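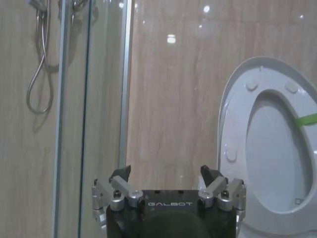
Glass shower, white toilet, beige wood-grain walls

So the cast is off! I've been waiting to type that with both hands, and I am typing it with both hands, although the left one is mostly hovering over the keyboard and hitting the A when it feels like it.

A few of you asked in the comments what happened after my last post (the very short one, in lowercase, with no punctuation). I broke my left wrist in June, stepping off the curb outside the Grasso bakery in Herkley with a loaf of rye under one arm. I put my hand out, as everyone does. The loaf was fine. I sat on the curb feeling a bit silly and told two very kind strangers that I'd only sprained it, and then I looked at the angle my hand was making and stopped saying that.

The break was what they call a distal radius fracture, which is the end of the bigger forearm bone, right by the wrist. The doctor told me it's one of the most ordinary breaks there is. I found that a little insulting at the time. They numbed it, pulled it straight (I looked at a poster about flu shots and hummed), and put me in a splint until the swelling came down enough for a proper cast. No surgery, thank goodness. I'd already talked myself into plates and screws and setting off the alarm at the airport.

I thought the cast would be the hard part and then I'd be done. You get it sawed off, you wave your arm around, you go home and open a jar. Well! When they took mine off I had this skinny, peeling, hairy arm that didn't look like it belonged to me, and when the tech said "go ahead and bend it" I told my wrist to bend and it just sat there. I could move my fingers a little. I couldn't turn my palm up at all. You don't know how often you turn your palm up until you're at the drugstore and the cashier is trying to give you change. 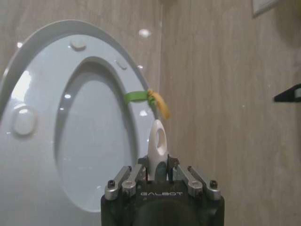
They sent me over to Boltby Hand Therapy, two blocks from the library, and I've been going there every Tuesday ever since. My insurance approved 13 visits. I've also had the bill for the emergency room, and my share came to $592, which I paid in one go so I wouldn't have to look at the envelope anymore.

The first visit was all measuring. My therapist has a little plastic protractor thing with arms on it, and she lines it up along your wrist and writes down how far you can go each way. My number for bending back was so small that I asked her if she was holding it upside down. She was nice about it. Then I got a warm wrap, which was heaven, and then she took hold of my hand and moved it for me, slowly, and I said some words I don't usually say in front of people I've just met.

My homework is five exercises, three times a day. I've got them on the fridge:

Tendon glides, where you go from a straight hand to a hook to a fist and back again. They look like nothing and they're wonderful for the stiffness.

Wrist over the edge of the table, up and down, with the forearm resting on a rolled towel.

Palm up, palm down, elbow tucked in at your side. I use a soup ladle for this, held upright, so the weight of it helps my hand tip over a bit farther. (She suggested a hammer. I'm not ready for a hammer.)

Prayer hands, pressing the palms together and lowering them until you feel the stretch.

Squeezing putty. Mine is the yellow one, the softest they have, and it makes a disgusting noise.

The whole set takes me 30 minutes if I don't wander off, so that's a good chunk of the day gone on one wrist. The morning round is the worst. Everything's stiffened up overnight and I feel like I'm starting over. By the evening I've got most of it back, and I sit there making fists at the television.

She also gave me a removable brace, a black Grovard with three straps, to wear when I'm out or doing anything heavier than a coffee cup. I like it more than I should. People hold doors! But I'm supposed to be wearing it less each week, and I caught myself putting it on to watch a movie, so I've started leaving it in the car.

A couple of people wrote to ask if I'm also getting the bone density test. Yes, I am, it's booked. My doctor brought it up herself, the idea being that a fall from standing height shouldn't always break something, and at my age it's worth a look. My mother shrank a good bit in her seventies and we all just teased her about it. I wish we'd asked somebody. If you're past menopause and you've broken a bone doing something dull like stepping off a curb, do bring it up at your next appointment.

What else? I can cut my own food again. I can do a zipper, slowly. I can't do the clasp on a necklace, or carry a full kettle, or push myself up out of a low chair with that hand, and my grip on that side is still so weak that a bag of flour nearly had my foot last week. Driving is okay as long as nobody wants me to parallel park. I haven't gone back to the pottery class yet, and they've kept my spot at the wheel, but centering clay takes a lot of wrist and I'd like to be able to turn a doorknob first.

Sleep is better too. For the first few weeks I had my arm propped up on two pillows and I'd wake up every time I rolled toward it. Now it just aches a little when it rains.

I've got another visit next week and she's promised me the red putty, one step up from the yellow. I'll let you know if it's quieter.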